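サイト内検索 キーワードを入力 検索

Arnix 卓上ラッピングセット 使い方の手引き
第6章 マグカップをリボン付きの布袋で包む

この章では、食卓にテーブルクロスを敷いて作業場所を作り、マグカップを布袋に入れてリボンを結ぶまでの手順を説明します。

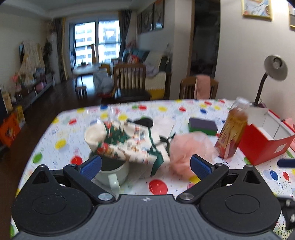 作業の前に第2章「中身を確かめる」を読み、必要なものがそろっていることを確認してください。箱入りの品物を包む場合は第7章、瓶を包む場合は第8章に進んでください。

6.1 用意するもの

・テーブルクロス(風船柄、または手持ちのもの)
・布袋(クリスマス柄、無地のいずれか)
・リボン(緑、または赤)
・薄紙
・包むマグカップ
・はさみ
・乾いた布
・メッセージカード(必要な場合)

布袋とリボンの組み合わせに決まりはありません。緑のもみの木が描かれた袋には緑のリボンが合わせやすく、贈る時期を限定したくない場合は無地の袋が使えます。柄の袋は季節が終わってからも保管できます。保管方法は6.8を参照してください。

注記:テーブルクロスは柄が違っても作業に影響しません。誕生日用の風船柄の上でクリスマス用の包みを作ってもかまいません。ただし、白地に細かい点の柄があるクロスでは、糸くずや紙の切れ端が柄に紛れて見つけにくくなります。片付けのときに手のひらで表面をなでて確かめてください。

6.2 テーブルクロスを敷く

1. 食卓の上の物をすべて下ろし、固く絞った布で天板を拭きます。
2. 天板が乾くまで待ちます。水気が残ったままクロスを掛けると、下に水がたまり、天板に跡が残ることがあります。
3. クロスを二つ折りのまま天板の中央に置きます。
4. 折り目を天板の長い辺に合わせ、手前に向かって開きます。
5. 左右の垂れ下がりがそろうように引いて調整します。片方の端だけを強く引くと斜めにずれるため、向かい合う二つの角を持って少しずつ動かします。
6. 中央から外側に向かって手のひらでしわを伸ばします。

折り目が強く残っている場合は、半日ほど広げておくと目立たなくなります。急ぐときは、裏返して反対側に軽く折り返してから敷き直してください。

注意:表面につやのあるクロスにはアイロンを当てないでください。熱で表面が縮んだり、柄がアイロンの底に移ったりするおそれがあります。

注意:小さなお子さまがいる場所では、クロスの端を長く垂らさないでください。引っ張ると上に置いた物が落ちます。垂れ下がりが長いときは、余った部分を天板の下に折り込み、クロス留めで固定します。

6.3 物の置き場所を決める

クロスの上には、作業中に使うものだけを置きます。マグカップのように割れるものは、天板の縁から離してください。

1. 手前の中央を作業場所として空けます。広げた布袋がそのまま置ける幅が目安です。
2. マグカップは奥に置きます。取っ手は縁の外に向けず、内側に向けます。
3. 布袋は横に寝かせて、マグカップの近くに置きます。
4. リボンは引き出した端が作業場所にかからない向きに置きます。
5. はさみは刃を閉じ、利き手の側に置きます。

食卓が狭い場合は、布袋とリボンを椅子の座面に置いても作業できます。床には置かないでください。布袋の明るい色の部分は汚れが目立ちます。

注記:つやのあるクロスの上では、マグカップの底が滑りやすくなります。滑りが気になるときは、下に薄紙を一枚敷いてください。

6.4 マグカップの準備

新品のマグカップは、値札と底のシールをはがしてから包みます。先に袋に入れてしまうと、はがし忘れに気付きません。

1. 値札の角を爪で起こし、ゆっくりはがします。
2. のりが残ったときは、ぬるま湯で湿らせた布を当て、柔らかくなってから拭き取ります。
3. 内側と外側を乾いた布で拭きます。内側が濃い色のマグカップは、布の毛羽や水滴の跡が見えやすいので、明るい場所で確かめてください。
4. 縁と取っ手の付け根に欠けがないか、指の腹で触って確かめます。
5. 洗った場合は、伏せて十分に乾かします。底のくぼみに水が残りやすいため、最後に底をもう一度拭きます。

警告:欠けやひびのあるマグカップは包まないでください。開けた人がけがをすることがあります。

注意:のりを落とすために金属のへらや硬いたわしを使わないでください。表面に傷が付きます。

6.5 薄紙で包む

布袋だけでは衝撃を十分に受け止められません。必ず薄紙で包んでから袋に入れてください。

1. 薄紙を一枚、軽く丸めてマグカップの内側に入れます。縁から少しのぞく程度の量にします。押し込みすぎると取り出しにくくなります。
2. 別の薄紙を細長く折り、取っ手の穴に通して巻き付けます。取っ手は最も折れやすい部分です。
3. 作業場所に薄紙を二枚、角をずらして重ねます。
4. マグカップを紙の中央より手前に寝かせます。
5. 手前の紙をかぶせ、奥に向かって転がします。
6. 左右に余った紙を内側に折り込みます。
7. 紙の端をテープで一か所だけ留めます。

持ち運ぶ時間が長いとき、または宅配便で送るときは、薄紙の外側を緩衝材で一周巻いてください。この場合は包みが太くなるので、袋に入れる前に6.6の手順1で大きさを確かめます。

注記:テープを何か所も貼ると、開けるときに紙を破ることになり、中身を落としやすくなります。

注記:薄紙の代わりに新聞紙を使うと、インクが布袋の内側に付くことがあります。新聞紙を使う場合は、外側を無地の紙で覆ってください。

6.6 布袋に入れる

1. 布袋を平らに置き、包んだマグカップを上に重ねて大きさを比べます。袋の口の側に、手のひらの幅ほどの余りが必要です。足りないときは一回り大きい袋を使います。
2. 袋の口を広げ、内側に手を入れて底の両角を押し出します。
3. 袋の表を確かめます。絵や文字のある面が表です。両面に柄がある袋では、絵の大きい面を表にしてください。
4. 袋を寝かせたまま、マグカップの底の側から差し入れます。
5. 袋の口を持って静かに起こし、底を天板に軽く当てて中身を落ち着かせます。
6. 取っ手が横に来るように、袋の外から向きを直します。取っ手が表側に来ると、絵の部分が持ち上がって形が崩れます。
7. 口の近くに隙間があれば、丸めた薄紙を足します。

メッセージカードを付ける場合は、カードを封筒に入れ、マグカップと袋の裏側との間に差し込みます。表側に入れると、カードの角が布を押して跡になることがあります。

袋の口を縛ったあとは、立てて置いても寝かせて置いてもかまいません。つやのあるクロスの上では、底の丸い袋は倒れやすいため、作業中は寝かせておくほうが安全です。

注意:袋の口に生菓子や溶けやすい菓子を詰めないでください。布に油が染み、洗っても落ちないことがあります。菓子を添えるときは個包装のものを選び、さらに小袋に入れてください。

6.7 リボンを結ぶ

リボンは100センチに切ります。蝶結びを作り、端を長めに垂らしても余裕のある長さです。結ぶ練習をしておきたいときは、切る前のリボンで一度試してください。

リボンを切る

1. リボンを引き出し、ねじれを直します。
2. はさみの刃を直角に当てて切ります。
3. 端のほつれが気になる場合は、この時点では処理せず、結び終えてから整えます。

袋の口を絞る

1. 袋の口を両手で持ち、中央に向かって細かくひだを寄せます。
2. マグカップのすぐ上で、利き手でないほうの手を使って握ります。
3. ひだが片側に寄っていないか、上から見て確かめます。
4. 輪ゴムで仮に留めます。二人で作業する場合、輪ゴムは不要です。

蝶結びにする

1. リボンの中央を袋の裏側に当て、両端を表に回します。
2. 表で一度交差させ、しっかり締めます。輪ゴムはリボンの下に隠します。
3. 片方で輪を作り、根元を親指で押さえます。
4. もう片方を輪の根元に上から掛け、できた隙間から引き出して二つ目の輪にします。
5. 左右の輪を同時に引いて締めます。
6. 輪が縦を向いたときは、手順2の交差と手順4の掛け方が同じ向きになっています。輪をほどき、上から掛けていたものを下から掛けて結び直します。
7. 輪の内側に指を入れ、ふくらみを付けます。
8. 垂れた端を好みの長さに切ります。斜めに切ると先がとがった形になり、二つに折って斜めに切ると山形の切り込みが入ります。

幅の広いリボンは、結び目が大きくなって緩みやすくなります。手順2で強めに締め、結び目のところだけリボンを縦に二つ折りにすると収まりがよくなります。

別に作った蝶形のリボンを付ける場合

先に蝶形のリボンを作っておき、あとから袋に付ける方法もあります。同じ袋をいくつも用意するときは、この方法のほうが形がそろいます。

1. 袋の口は、細いひもか別のリボンで固結びにします。
2. 蝶形のリボンの裏に通したひもを、袋の結び目に回します。
3. 裏側で結び、余ったひもを切ります。
4. 表から見て、輪が水平になるように直します。

作った蝶形のリボンは、使うまで平らな場所に置いてください。上に物を載せると輪がつぶれます。つぶれたときは、丸めた薄紙を輪に入れてしばらく置くと、ある程度まで戻ります。

注意:リボンは首に巻いて遊ぶと危険です。切れ端も含め、小さなお子さまやペットの手の届かないところに置いてください。

6.8 片付けと保管

1. はさみを最初に片付けます。
2. 残ったリボンは芯に巻き戻し、端をテープで留めます。巻き終わりをきつく引くと折り跡が付くため、緩めに巻きます。
3. 使わなかった布袋は、しわを伸ばして平らに重ねます。柄が印刷された面どうしが向き合わないように、間に薄紙を挟みます。
4. 薄紙の切れ端と糸くずを集めて捨てます。
5. クロスの上を湿らせた布で拭き、続けて乾いた布で拭きます。
6. クロスが乾いたことを確かめてから、柄を外側にして折ります。

クロスに油性ペンやのりが付いたときは、強くこすらないでください。印刷された文字や模様が薄くなることがあります。目立たない隅で試し、色が落ちないことを確かめてから、薄めた台所用洗剤で拭きます。

布袋が汚れたときは、水で湿らせた布で軽くたたきます。丸洗いする場合はリボンを外し、裏返して手洗いしてください。乾燥機は使えません。

保管場所は、直射日光の当たらない、湿気の少ないところを選びます。濃い緑や赤のリボンは、日に当たると色があせます。

6.9 うまくいかないとき

袋の口が開いてくる
口のひだが粗いか、リボンを掛ける位置が高すぎます。マグカップに近い位置でひだを寄せ直し、輪ゴムで仮に留めてから結んでください。

袋を立てると傾く
取っ手の側が重くなっています。反対側に丸めた薄紙を入れます。それでも傾くときは、袋の底の角が押し出されていない可能性があります。6.6の手順2に戻ってください。

リボンがほどける
表面の滑らかなリボンは、結んだだけでは緩みます。結び目の裏に両面テープを小さく切って貼ってください。布袋に直接テープを貼ると、はがすときに生地を傷めます。

リボンの左右の長さがそろわない
結び終えてから、長いほうを切ってそろえます。切ると短くなりすぎる場合は、輪を少し小さくして端を引き出します。

クロスが作業中にずれる
天板に水気か粉が残っていないか確かめます。問題がなければ、クロス留めを縁の2か所に付けてください。

マグカップが袋から取り出せない
包みが太すぎます。無理に引かず、袋の口を大きく広げて、底を外側から押し上げます。贈る前であれば、一回り大きい袋に替えてください。

6.10 消耗品の追加

布袋、リボン、薄紙は単品で追加できます。注文の際は、この手引きの47ページにある品目表で番号を確かめてください。柄の入った布袋は時期によって絵柄が変わります。以前と同じ柄が必要な場合は、注文書の備考欄に柄の特徴を書いてください。

他社のリボンも使えます。Wojcikの細幅リボンのように張りの強いものは、輪の形が保ちやすい反面、交差させた部分が戻りやすいため、6.7の手順2で二度交差させてください。

この章の手順は2026年6月5日に改訂しました。旧版では薄紙を一枚だけ使う方法を載せていましたが、現在は二枚を重ねる方法に統一しています。

本文:ロレッタ・バプティスト
手順確認:コリーン・ウィットフィールド

次の章:第7章 箱入りの品物を包む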